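Dye shed notebook, December 2022
Black fading tests, mostly

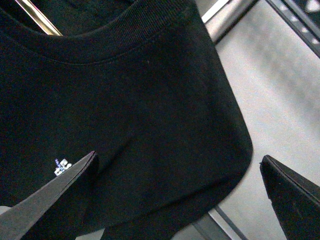 Black crew neck, ribbed collar and plain jersey body.

OK, so the black saga continues. I've been saying since the fall that our overdyed blacks go brown at the neck before they go brown anywhere else, and Ehsan Jalali keeps telling me it's my imagination, so this month I finally cut up some old tees and did it properly (well, properly for me).

Setup: strips of cotton jersey and strips of rib from the same shirts, all scoured the night before, then into the Zarei black at the strong end of the chart. I held the bath at 140 F and let it go 15 minutes longer than the packet wants. Salt in two goes. Rinsed cold, then warm, then hot with the soap until I got bored, and the water was still gray at that point, so there's my first mistake!

After that everything went through 8 washes with the cheap detergent and dried on the line by the south window. Rib strips in one mesh bag, jersey in the other.

What I got: the rib did go browner. Not by a lot, but if you lay the two side by side near the door you see it right away, and under the shop tubes you can't see it at all. I asked Rocío Ocampo to sort them blind and she pulled every rib strip into the "tired" pile except one. That one was from the Cerico shirt, and now I want to know what's in their rib. Could be that the others have a bit of stretch fiber that won't take this dye. Burn test next time. I didn't want to do it with the solvent cabinet open.

The thread is a separate headache. Most of the shirts are sewn with poly, and poly stays whatever color it was. On a black shirt fine, on the ones that started out navy you get a little blue line all the way around the collar. Rocío likes it. I go back and forth.

Batch 236 is the one to keep, by the way. Same recipe but with the soda ash dissolved first in a separate bucket, and the strips came out a lot more even, no freckles. I've written it on the lid in grease pencil because the label fell off again.

Things I still owe myself:
- repeat with the Numo black, half depth and full depth
- a longer hot soak before the soap, overnight if the bucket will hold the heat
- call Pridarura about the fixative, they quoted it by the drum and I need a jug
- scrub the big sink, the ring is getting embarrassing

Ehsan has the jersey strips until January. Rib strips are in the drawer under the scale, in the envelope with the coffee stain.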